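7 min read

Tristley Fold & Store Guide
Section 3: Filling the baskets

By Nele Stöcker. Goes with the Druso basket set and the Buschmann folding table. If the table isn't up yet go back to section 2, do that first, then come here.

3.1 Before you start

Clear the table. Mugs, post, keys, all off. Wipe it down and let it dry properly, dark clothes pick up every crumb.

Check the side clamps are snug. Finger tight is enough. Do not use pliers.

CAUTION: over-tightened clamps will mark the edge of the top. Marks are not covered by the guarantee.

Basket goes on the left if you're right-handed, folding space on the right. Swap if you're left-handed. Handle slot to the far side so you can hook it and pull the basket towards you later.

Note: the round hole in the top is for a lamp lead. Don't let drawstrings or thin straps drop down it.

3.2 Folding dark tops

Start with tops, they're the easiest to get square.

1. Lay the top face down, neck away from you. Smooth from the middle outwards.

2. Fold one side in, to just past the shoulder seam. Sleeve back on itself, so it lies straight down.

3. Other side the same. You should have a long strip, both edges straight. If it's fatter at the bottom, open it and go again.

4. Fold the hem up to just under the neck. Press flat with your palms.

5. Fold once more. Check it against the basket. Too wide means you didn't bring the sides in far enough at step 2.

6. Turn it over, smooth side up.

Note: thick jumpers, skip step 5 and lay them in long. They spring open otherwise and you will have to do the lot again.

3.3 Putting it in the basket

1. Lift the fold from underneath with both hands. Not by the corners, it sags and you lose the shape.

2. Hold it level over the basket and lower it in. Straight down. Don't slide it over the rim, the slots catch buttons and zips.

3. Ease it out to the sides until it sits flat. It should take up most of the basket without being rammed in.

4. Run a finger round the inside edge and tuck in anything sticking up.

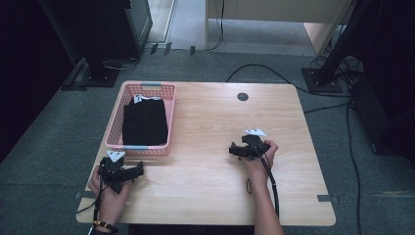 Fig. 3a. Dark garment folded and in the pink basket, handle slot to the far side.

5. Next one goes on top, same way round. Keep going untill the pile is just below the rim, then stop.

CAUTION: don't fill above the rim if you mean to stack baskets. The one on top will rock.

3.4 Which basket for what

Pink: dark tops, dark knitwear.
White: whites and pale things, towels if there's room.
Grey: trousers, anything heavy.

Only a suggestion. In the Nivcombe show flat we did it by person, works just as well. Pick one way and stick to it, though. Half and half is a mess by the end of the week.

Something new that might bleed colour? Keep it in a basket on its own for the first few washes. Damp things don't go in at all, slots or no slots.

3.5 Moving full baskets

1. Pull the basket to the near edge of the table. One hand in the handle slot, one hand under the base.

2. Lift with both. Handle slot alone is fine for an empty basket, not a full one.

3. Set down flat, on a shelf or a hard floor. On carpet check it isn't tipping before you put a second on top.

Three high is the limit. Two if it's trousers.

3.6 If it goes wrong

Fold has come undone in the basket: take it out, don't try to fix it in there. Back to 3.2, step 1.

Pile leans: all the necks are at the same end. Turn every other one round.

Creases down the middle: pile too tall, or left too long. Split it over two baskets.

Basket slides about on the table: wipe the base. Still sliding, put a tea towel under it.

Lines pressed into soft fabric from the slots: line the basket with an old pillow case. Shake the garment out and hang it for 15 minutes, most of them drop.

Spare clamps and replacement baskets are in the parts list at the back. New colours due in April, same size, will stack with the old ones.

Section 4 does socks and small things.

2,550 shares · 15 comments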